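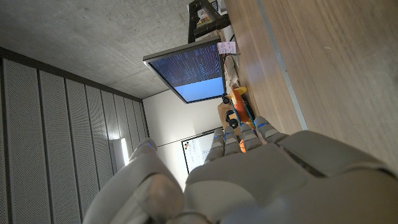
Bullent five-digit hand, left

Four fingers and a thumb, segmented grey links, a smooth shell over the palm and a wrist camera that looks out along the fingers. We stock both the left and the right, and the left is the one that lives on our own bench, where small balls and toy cars get picked up, dropped and picked up again most days. We like it a great deal, and this page is a mixture of what you get in the box and what we've found out by using it.

What it's good at

Small round things, to start with! A ball is a nuisance for a parallel gripper (it rolls off the pads the moment you come in slightly crooked) but the Bullent can trap one between two neighbouring fingers and leave the others free. The fingers give a little when they meet something, so you don't need a perfect approach. Toy cars are harder and more fun. The wheels turn, the body slides away from you, and the best grasp changes depending on which way the car is pointing. If you want to know whether a hand is any use, put a toy car on a bare table and see how you get on.

The blue marks on the fingers and thumb are more useful than we expected. They show up well against the grey in the camera view, and when you're scrubbing through a recording it's easy to see at a glance which finger went where.

How it compares

We tried it alongside the Jeltico two-finger gripper and the Kovács soft hand, all on the same arm with the same objects.

The Jeltico is quicker and simpler. If your work is boxes in neat rows, buy the Jeltico, it costs less and you'll be running by lunch. It had trouble with the ball and could only hold the car across the body.

The Kovács is lovely to watch and very gentle, and it was the best of the lot on crumpled paper cups. Its fingers all close together though, so anything that needs one finger to wait for another is out.

The Bullent takes the longest to learn. Once you have it tuned it does things the other two can't, like holding one object while reaching with a free finger for the next.

The camera

Fitted at the wrist, ready focused. The hand fills a good part of the view, which puts some people off at first, but you want to see the fingers and the object together. The picture comes in rotated when the wrist is rolled over. You can correct it in software; we leave ours alone, as the models we train don't seem to mind and we've got used to tilting our heads.

Using it with a controller

Works with the Truvach controller straight away, and with most others through the open driver. The Truvach prints a running log of every joint, so keep a monitor within sight of the arm. Ildikó Boros wrote our setup notes and they go out with every hand. Her advice is to tune the thumb first and the fingers afterwards, and to keep the closing force at 2 until you trust your cables.

In the box

Hand with wrist camera fitted
Mounting plate and 8 bolts
Power and data cables, 3 m
Spare fingertip covers
Printed setup notes

Good to know

Left and right hands are not interchangeable on the same plate.
Allow 35 mm behind the plate for the connectors.
The shell wipes clean with a damp cloth. Please don't use solvent on it.
Driver updated May 6, 2024. Hands bought before then need the new one for the camera to be recognised.

The right hand is back in stock in August. If you'd like to try the left before buying, get in touch and bring something awkward to pick up.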